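Sasberg Desk Mat, Large, Dark Grey

The Sasberg is a plain desk mat for people who eat, write and work at the same table. It covers enough of the top for a keyboard, a mouse and a plate, and it stays put when you lean on it. The surface is smooth, so a pen won't poke through a single sheet of paper.

The mat is 90 cm wide and 3 mm thick. It arrives rolled. Lay it face down overnight and the corners will settle. If one still lifts in the morning, put a book on it for a few hours.
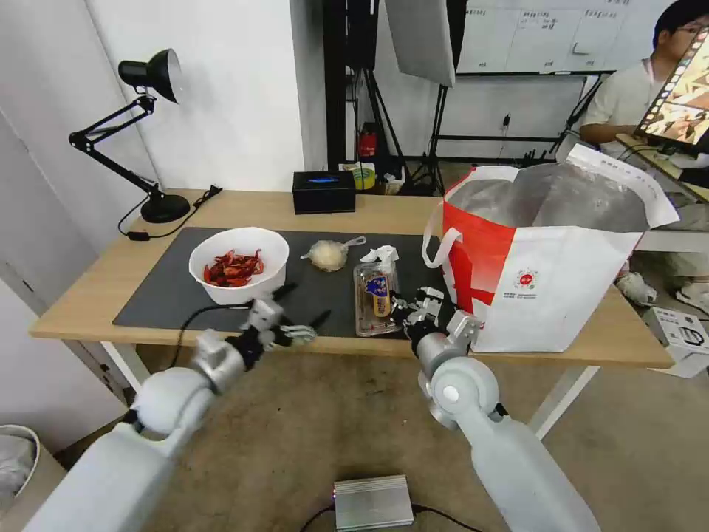
Crumbs brush off with a dry cloth. For sauce or coffee, use warm water and a drop of dish soap, then wipe again with clean water. Don't put it in the washing machine, and keep hot pans off it. Oil can leave a darker patch if it sits for a day or more.

Colour: dark grey. Also made in navy under the name Clurnton, same size and price.

Warranty: 2 years against peeling and split edges. Stains and knife cuts aren't covered.

Shipping: sent from our Cluststead warehouse. Next batch of navy due in September.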